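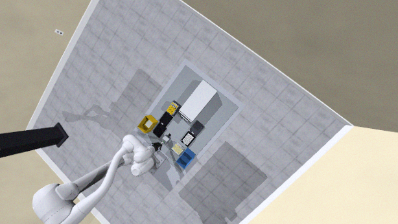
Mthembu wrote back before I had my coffee to say the goodbye segment can't run past 5 minutes, because the affiliates take their local break right after it and won't budge. Fair enough! I had been hoping for a bit more, but I'd sooner know now than in October.

8 July 2025, edit bench, morning show handover

So, where we are with the farewell reel. I pulled everything Senum sent over from the old tape library, 175 clips in all, and I have been through the whole pile once (it took me most of yesterday and I enjoyed every minute, even the cooking segments). The early years look soft next to the newer material, which is no surprise, and the sound on the outdoor concerts drops out on the left side. I'm going to fold those to mono and see whether anybody upstairs minds.

First assembly came out at 16 minutes. I know, I know. The election night desk stays, the snowstorm remote stays, and the first on-air hello between the two anchors has to stay or the handover makes no sense to anyone who hasn't watched for years. The parade stuff can go, lovely as it is. I also took out a laugh that ran under the title card, then put it back after lunch, then trimmed it. Leave it alone now, please, whoever opens this next.

Music: the Arnix cue is cleared for broadcast but I can't find anything in writing about the web version. Need to ask. If the answer is no, the piano piece from the Mito package fits almost as well, though it wants a slower cut at the end and I'd have to move the wave to camera back a few beats.

Lower thirds are still using the old title for the incoming co-anchor. I changed 6 of them by hand and then found the template, so the rest should update themselves, but do check the one over the weather desk, it's been stubborn before.

Sequence is saved as farewell_v3 on the shared drive. v2 has the longer interview with the sound as recorded, in case we want any of it for the website. Captions not started. Going to watch the hello one more time and then work on the cut to length.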